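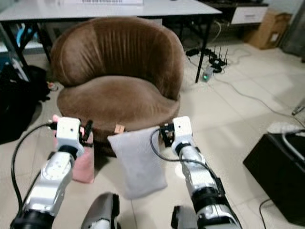 Tub chair

A tub chair is a low armchair whose back and arms form one continuous curve around the seat. The name comes from its likeness to a cut-down bathtub or barrel. In Canada and Australia it is sold mostly for living rooms, bedrooms, hotel lobbies and waiting areas, where a full-sized armchair would take up too much floor. Closely related forms include the barrel chair and the club chair, and shops do not always keep the three apart.

Form and construction

The shell is usually built on a timber or moulded frame, padded with foam and covered in fabric or leather. The arms may stand level with the back or slope down from it. The seat cushion is either fixed or loose, and on round models it fills most of the space inside the shell.

Many tub chairs have channel stitching, in which parallel seams divide the padding into long ribs. Vertical channels are common on the inner back, as on the brown velvet chair shown, because they follow the curve without puckering. Deep buttoning is the older treatment and is still found on leather models.

Upholstery

Velvet is a frequent choice. Its pile reflects light unevenly, so one colour can look paler on the top of a cushion than down the side. Bouclé, linen blends and wool are also used. A small fabric label is often sewn into a seam near the base. The Lellell range places its label at the rear, and the Porko chair, made in 16 colours, has it under the seat.

Use with cushions

The seat of a tub chair is shallow compared with that of a lounge chair, and a large cushion behind the sitter can leave little room. A small rectangular cushion suits most models. Plain covers in grey or dusty pink are often paired with brown upholstery.

Care

Velvet is vacuumed with a soft brush attachment and brushed in the direction of the pile. Channels collect crumbs and dust and need a narrow nozzle. Loose seat cushions are turned regularly to even out wear.

See also

Barrel chair
Club chair
Flirnilbridge chair
Rajan armchair
Slipcover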